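**Adon Women's League > General discussion > Point difference as tie-break, keep it or not?**

### corner_three_mila
September 23, 2022

Hello all. I open this thread so that we do not continue the quarrel in the match report thread. Hakon scored 104 against Irau in the last round and the starters were still on the court with three minutes to play. Many people were angry with the Hakon coach. I am more interested in the rule that made her do it. Should we keep point difference as the first tie-break in the league, or change it before the second half starts in January?

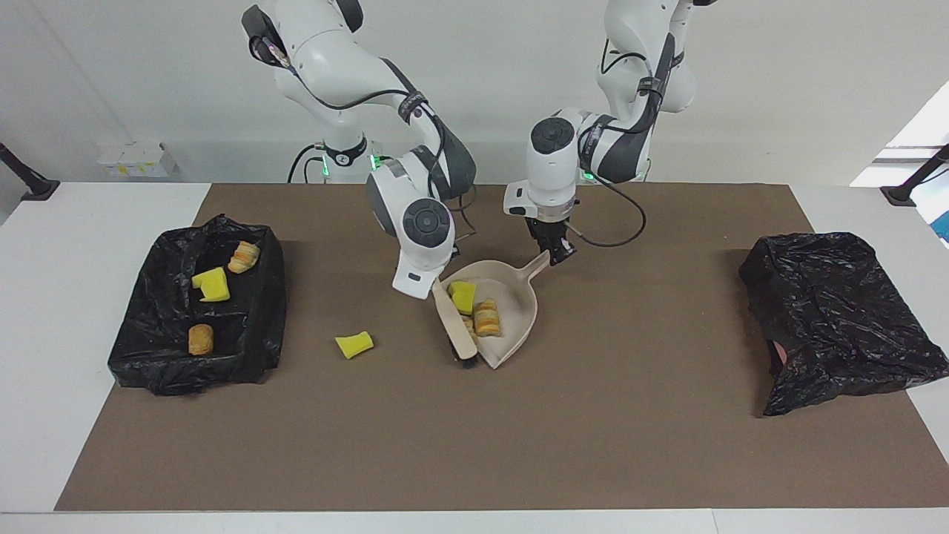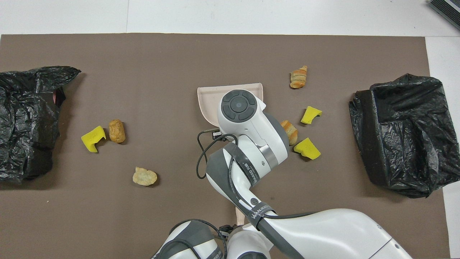 ### pivotfoot

I was in the hall and I did not like what I saw, but I agree the rule is part of it. Hakon and Janjua have the same number of wins. They have not played each other yet. If the table stays like this, the team with the better difference gets the home semifinal. Which coach will say "no thank you" to twenty easy points?

Still, a coach can read a scoreboard. Irau came with seven players, and two of them had four fouls already in the third quarter. To press full court against that is not basketball I want to watch.

### irau_mom

My daughter plays for Irau, so you can guess my opinion and I will try to be fair.

The girls were not crying in the locker room, as somebody wrote in the other thread. They were tired and they wanted to eat. What disturbed them was the press. They could not bring the ball over half court for almost the whole fourth quarter, so they did not learn anything in it. Losing by a lot is normal for us this year. We lost three players in the summer and our center is sixteen.

I would prefer a rule about the press more than a rule about the tie-break. In the junior league, where my younger one plays, there is no full-court press when you lead by twenty-five.

### Daniyal Bukhari

I write under my own name because I am assistant coach at Janjua and I do not want that someone thinks I hide it.

Please be careful with the word "first." Point difference is not the first tie-break. First is the result between the two teams. It only looks like the first one today because Hakon and we have not met. After we have played, the head-to-head result decides, and if each team wins once then the difference in those two games decides. The difference from all games comes in third place.

So the points Hakon made against Irau will very probably decide nothing.

### corner_three_mila

Thank you Daniyal, I did not know this. I looked at the table on the league page and it sorts by total difference, so I believed this was the rule. Then maybe the Hakon coach also believed it?

### Daniyal Bukhari

It is possible. The table is sorted automatically and it was wrong last year also. I wrote to the league about it and received a friendly answer, but the table is the same.

### oldzone23

I will disagree with nearly all of you.

This is a senior women's league. The players are adults, or they chose to play with adults. When I played, we lost one game by sixty-two points and the other team never stopped running. We were ashamed for one week and after that we trained better. If Hakon puts five bench players and tells them to walk the ball and pass it until the clock is finished, for me this is a bigger insult. I would rather be pressed.

Also, the bench players at Hakon *do* play. Look at the box score. Ten players scored. The starters came back in because number eight turned her ankle and number eleven had five fouls. I watched this with my eyes, I sit always behind the scorer.

### pivotfoot

@oldzone23 You are right about the ankle, I forgot it. But they had ten players, so eight remained. It was not necessary that three of the five on court were starters.

And "I would rather be pressed" is your preference. irau_mom just wrote that her daughter's team did not prefer it.

### oldzone23

One mother wrote it. With respect to her. We did not hear the players.

### irau_mom

I asked my daughter at dinner and she says both of you talk too much. She also says that she would take the press if they had ten players, and with seven she would not. I think this is a better answer than mine.

### statsheet_joren

I keep the numbers for the league as a hobby, maybe they help.

- All teams together have scored 2731 points up to now this season.
- Irau has allowed 467 of them, the most in the league.
- Only one team passed one hundred in a game, and that was Hakon with 104.

I also checked the final tables from the last six seasons. The total difference decided a place two times. Once it was for fifth and sixth place, which changed nothing for the playoffs. The other time it was for the last playoff place, and there the gap was so big that one high win would not have changed it.

I do not say the rule is good. I say that it has almost no work to do.

### lefty_from_the_bench

Then cap it! In the volleyball and handball leagues of my home country I never saw this, but in a summer basketball tournament where I play they count maximum twenty points per game for the difference. You win by fifty, you get plus twenty. It is very simple and all coaches understand it after one minute. Then the starters can sit down and nobody can say that they gave away something.

### Daniyal Bukhari

I would support a cap for the third tie-break, with twenty or twenty-five. For the games between the tied teams I would leave the real difference, because there both teams play for it and both know the situation.

For the press I am not so sure. Who decides when it is a full-court press? We have often only two referees and they have enough work. If a player picks up her opponent five meters before half court because she is young and has much energy, is this a technical foul? In the junior league the referees speak with the coach first and it functions, but there the coaches want it to function.

### oldzone23

A cap I can accept. A rule against pressing, never. Half of what Hakon does well is the press. If they must stop it at twenty-five points, Irau makes three quick baskets, and then Hakon may start again? It would become a comedy.

### irau_mom

Three quick baskets would be very nice for us :)

I can live without the rule if the coaches speak with each other before the game. Our coach could say "today we are seven" and the other coach can do with this what she wants. I do not think that they talk at the moment, they only shake hands.

### pivotfoot

Does anybody know how a change is proposed? I have the feeling we always discuss in this forum and then the season starts with the old rules.

### statsheet_joren

A club must send it in writing before the winter meeting. One club is enough. It needs a majority of the clubs, and if it is a change during the season then all clubs must agree. So in practice it would be for next season, except when Hakon also says yes.

### corner_three_mila

I know two players from Hakon and I will ask them what their coach thinks. I want to ask it in a friendly way, so please do not write to her all at the same time. She got enough messages already after the game.

@Daniyal, would Janjua send the proposal? I think it is better if it comes from a team at the top and not from Irau, or people will say that it is only because of the score.

### Daniyal Bukhari

I must speak with our head coach first. She is for the cap, I believe, but she does not like to write letters. If someone makes a short text I will bring it to training.

### lefty_from_the_bench

I can write it, but someone please correct my English.

"For the third tie-break (difference from all games), a win or a loss counts with maximum twenty points per game. For games between the tied teams the full difference counts."

### statsheet_joren

"Counts for a maximum of twenty points," I would say. And write what happens when it is still equal after that. At the moment it is points scored, which has the same problem as before, only through another door. A team could again play for one hundred.

### oldzone23

Draw lots. It was always good enough in my time.

### pivotfoot

Please not lots. One extra game on neutral court, I would pay to see it.

### corner_three_mila

An extra game needs a free hall and I do not know where you will find one in spring. I will add both versions to the text and send it to Daniyal. The answer from Hakon I will post in this thread when I have it.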